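Drawer task: the stall fault

These are pictures from our simulation runs in December, when the two-arm kitchen task began to fail. My name is Debora Sanna and I keep the fault log for the Welteo project.

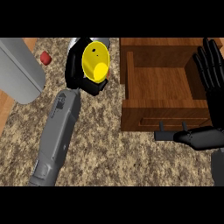

The fault was first logged in run 132. The right arm stopped with a timeout and gave no collision warning, so we lost an evening to the wrong file. In this task one arm holds the yellow cup in its black gripper, and the other has its hand next to the drawer handle — a small error in the finger position is enough to stall it. 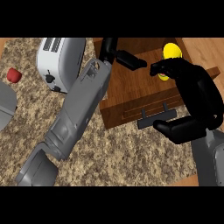

Birdie Abernathy found a joint limit typed with the wrong sign. She corrected it and repeated the run five times. The fault is still open in our log.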